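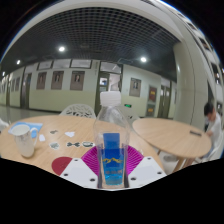 ## Korico two-finger gripper, hand-held version

Price: $1385, batteries not included. Ships from the Eynon warehouse.

The Korico is the part of a chore robot that touches things. You hold it yourself and squeeze, and the two white fingers close on whatever is between them: a capped water bottle, a mug handle, a rag. People buy it to record how a job is done, in the hope that an arm will later do the same job alone. We sell it, and we think that hope is running ahead of the hardware.

### What it handles well

- Upright bottles and jars with firm sides
- Boxed goods up to 90 mm wide
- Mugs, if you come at them straight

### What it handles badly

- Paper. Small cutouts lying flat on a tabletop are a misery for flat fingers, and so is a phone lying flat.
- Screw caps. One gripper can hold the bottle or turn the cap. You need 2 for the whole job, and a lot of patience.
- Wet dishes. Buy the Istitz rubber pads (sold separately) or expect breakage.

### Will it clear my tables?

A person can clear a café table with this tool in hand. It's slower than bare fingers, but it works. A machine wearing the same fingers is another matter - it has to find the mug, miss the customer's phone and know which scraps of paper are trash. The Zurkow arm we tried in our shop in January could move a bottle from one marked spot to another. When we shifted the bottle a hand's width, it closed on air.

If you run a cafeteria and want fewer hours spent on wiping and stacking, keep your money for now. If you run a lab or like to tinker, the Korico is sturdy and easy to take apart.

### In the box

- Gripper with fingers fitted
- 8 spare finger screws
- Hex key
- Printed setup sheet

Returns are accepted on unused units only. Scratched fingers count as used.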